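Wunik Activity Workshop
Workshop notebook, play materials section
September, entry 3

Subject: Floor mats and wooden block stock, main work area

The floor covering in the main work area was reviewed this morning, together with the storage of the small wooden blocks. This entry records the present arrangement so that colleagues setting up in the afternoon follow the same layout.

1. Floor mats

The blue interlocking foam tiles remain the standard surface for block activities. The earlier woven rug was withdrawn because small pieces caught in the pile and did not sit level. The foam has a fine texture that holds a block in place without marking it, and it reduces noise considerably. Two tiles joined side by side are sufficient for one working position. The edging strips supplied by Rodance have not been fitted, so the outer puzzle teeth are left exposed. This is acceptable for the time being, provided that the mat is not placed across a walkway.

When joining tiles, start at one end of the seam and press each tab down fully before moving to the next. A raised tab is enough to tip a narrow stack. Please check the seam with the flat of the hand after joining.

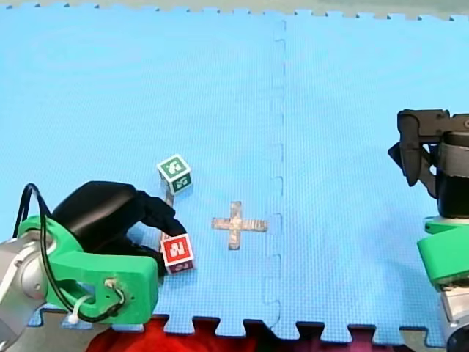
2. Wooden blocks

The block stock was recounted and stands at 821 pieces. Of these, 129 have been set aside for sanding on account of rough corners or lifting paint. The red faces show wear sooner than the other colors, and the paint ordered from Saliba is a slightly darker shade than the original. Repainted pieces should therefore be kept in their own tray until a full set can be issued together.

Blocks are to be wiped with a barely damp cloth and left to dry on a towel. They must not be soaked. One tray treated that way last season swelled and no longer fits the Kasemton storage box.

3. Cleaning of tiles

Mild soap and lukewarm water only. The solvent tried on a spare tile left a dull patch, and that tile has been moved to the bottom of the pile. Tiles should be separated before washing, as water collects between the tabs. Store them flat. Tiles stored upright against the wall developed a curve and needed 3 nights under weight before they would lie level again.

Outstanding

Edging strips: confirm whether the Rodance pattern matches the smaller teeth as well as the larger square tabs.
Paint: request a sample of the original red before placing a further order.
Storage box: measure the inside width and enter it on the stock sheet.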